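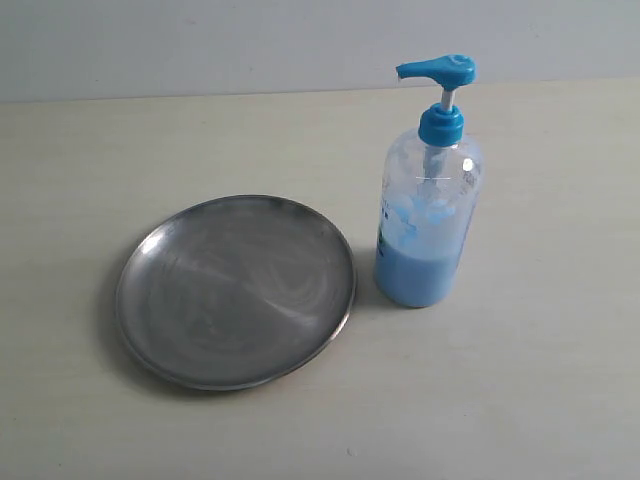

Steel plate and pump bottle, set out for a wiping lesson.

Teaching the arm to wipe a plate: what I do now

A few of you asked for the washing-up tips after my post on sock folding, so I've finally typed them up. I've got a small tabletop arm on the kitchen side and I teach it by remote control – I hold a little copy of the arm (the leader, if you want the proper word) and the real one follows whatever I do. Do it enough times, feed the recordings in overnight, and with any luck it has a go by itself in the morning. I love it. My family are being very patient.

The job is simple enough to say: press the pump once, pick up the cloth, wipe the plate round to the rim, put the cloth down. I've recorded 117 goes at it so far and I've made a right mess of plenty of them, so have a read before you start yours.

Start with just the plate and the bottle. I leave the cloth out for the first evening and only practise getting to the pump and back. It's dull but it saves so much swearing later on!

Turn the nozzle towards the plate. I had mine pointing any old way to begin with and got soap down the front of the cupboard. Keep the plate close to the bottle too, so the arm hasn't got far to travel.

Use a bottle with a bright top. Mine is a turquoise pump on a see-through bottle and it shows up beautifully against a plain grey wall. The clear part of the bottle is much harder for the camera to make out, so I always line up on the pump head and ignore the rest.

Don't fill the bottle to the top. A full one is heavy, yes, but it slops less and slides less, and for ages I thought that made it better. Then Amber Blackburn from our Tuesday group told me to record with it at all sorts of levels, or the arm gets a shock when the soap runs down. She was quite right. I top up a bit between sessions now and don't measure anything.

Press straight down. If your wrist comes in at an angle the bottle tips, and you'll be so busy catching it that you'll forget to stop the recording (ask me how I know). Close the gripper first and push with the closed tips.

Go slower than feels natural. Then go a bit slower than that. When I watch my early ones back I'm whipping about like I'm late for a bus, and the arm copied every bit of it, including a funny little wobble I do before I grab things.

Shiny plates are a pain. A brushed steel one like mine throws light back in smeary patches that move when the lamp moves. I pull the blind down and use one lamp, off to the right. Imogen Sowerby swears by an enamel plate instead, and if you've got one it's worth a try, but I wanted the arm to manage what we really eat off.

Bin the bad ones straight away. Don't keep a fumbled go thinking you'll sort it out later. You won't. I keep a fumble only if I recovered nicely from it, and those are useful to have.

Shift things a bit each time. Plate left an inch, bottle back an inch, then somewhere else. I kept everything in the same spot for two whole evenings and the arm learnt to wipe that spot, plate or no plate.

Wear short sleeves. My cardigan cuff kept catching on the leader's elbow joint.

Next job is mugs, which have handles, so goodness knows. If anyone has taught theirs to wring out a cloth, please leave a comment, as mine just drops it in the sink.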